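Minutes of the June meeting, Dritden Appliance Repair Co-op

The meeting opened at 7:10 pm in the back room, with a warm welcome to everyone who made it through the rain, and a special hello to the two new members from the Nosik branch. Minutes of the previous meeting were accepted with one spelling correction.

1. Spare parts shelf

We had a long and friendly talk about the state of the shelf. The stocktake came to 111 items, a good many of them dishwasher spray arms and rack wheels that no longer match anything we see through the door. Members agreed to keep the wheels, offer the spray arms to Nosik, and label whatever is left by brand and model so that the next person isn't digging through every tub looking for a door seal. Thank you to all who gave up an evening for the counting!

2. Macapagal account

Macapagal Parts has written to say our trade discount will carry on, provided orders are placed together once a month. There was some grumbling — a washing machine doesn't wait for the end of the month — but the meeting was happy to give it a try. Urgent pumps and belts can still be bought over the counter at full price.

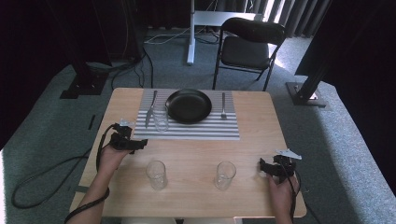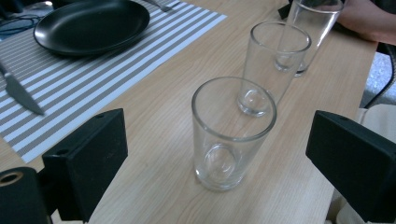 Minutes: the Secretary, Dritden Appliance Repair Co-op

3. Dishwasher evening

The Grornano Neighbourhood Centre has asked us to run another evening on filters, hard water and cloudy glassware. Agreed, with a budget of $200 for descaler, test strips and a decent supper. Last year's handout needs a new paragraph on rinse aid, and the colour diagrams should be printed larger.

4. Other business

The dryer with the squeaky drum is still awaiting its owner. One more phone call will be made. The kettle in the kitchen has been fixed, to general applause.

The meeting closed at 8:45 pm, and tea followed.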